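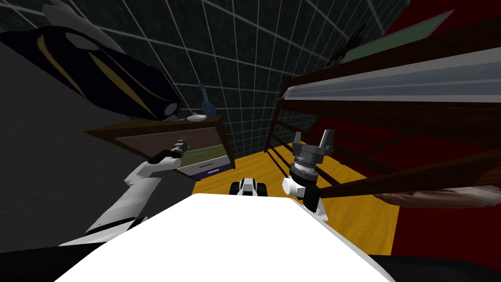

1/ ok so a bunch of you asked how the bread thing is going and the answer is too long for a reply, so you get a thread. I have been trying to make the dark rye from the bakery on the corner in Lustusthorpe, the one that closed when I was in college. I think about that loaf a LOT.

2/ Background: it was dense, a little sour, and it had caraway but not so much that it took over. My mom bought it every Saturday and we'd have half of it gone before we got home (heels first, obviously). I never wrote down the name because why would you? It was just "the rye."

3/ First try was a disaster. I followed a recipe off the back of a bag of Flusomwood flour and it came out like a doorstop. I'm not blaming the flour, I swapped in all rye when it said half. Don't do that if you've never baked with rye! It doesn't stretch like regular dough, it just sits there like wet cement.

4/ Second try I used 225 grams of rye and 225 of bread flour and it was so much better. Still too pale. Somebody told me the old bakeries put in a spoonful of molasses for color and some put in coffee, so I did both, and wow, the smell.
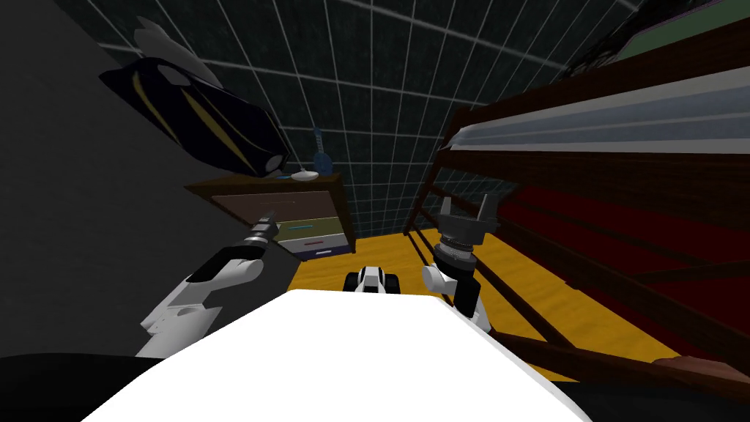 5/ The starter is the part I was scared of and it's been fine. Mine is 12 days old and lives on top of the fridge. I feed it in the morning before I do anything else. It smelled like nail polish for most of the first week and I nearly tossed it, then one morning it smelled like apples and I was so proud, like I'd done something.

6/ If yours smells weird early on just keep feeding it. If it turns pink or fuzzy, that's different, throw it out and wash the jar.

7/ Bakery talk for a second. I bought a banneton from Skustetti because it was on sale and I love the rings it leaves on the crust, but my first loaf stuck so badly I had to scrape it out with a butter knife. Rice flour! Dust it with rice flour! I went through a whole bag of regular flour before I read that.

8/ Ok here's what I do now, in order, for the people who only came for the recipe:

First, the night before, mix 150 grams of starter with the rye and enough warm water to make a thick paste. Cover it and go to bed.
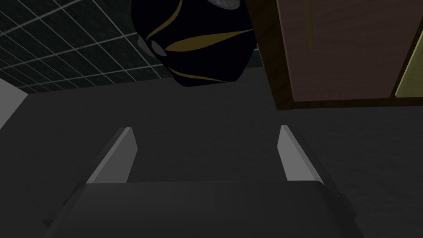
Next, in the morning, add the bread flour, salt, molasses, a splash of cold coffee and the caraway. Stir until there's no dry flour left. It'll be sticky. Leave it sticky.

Then shape it with wet hands, let it rise until it looks puffy, and bake it in a covered pot. Mine gets 70 minutes total and I take the lid off near the end.

9/ Let it cool ALL the way. Overnight if you can stand it. I cut into one warm and the middle was pure gum.

10/ Is it the Lustusthorpe rye? Not yet. The crumb is close but the crust on theirs was shinier. I'm trying a cornstarch wash next, will report back. If you ever ate that bread and remember anything about it, please tell me!!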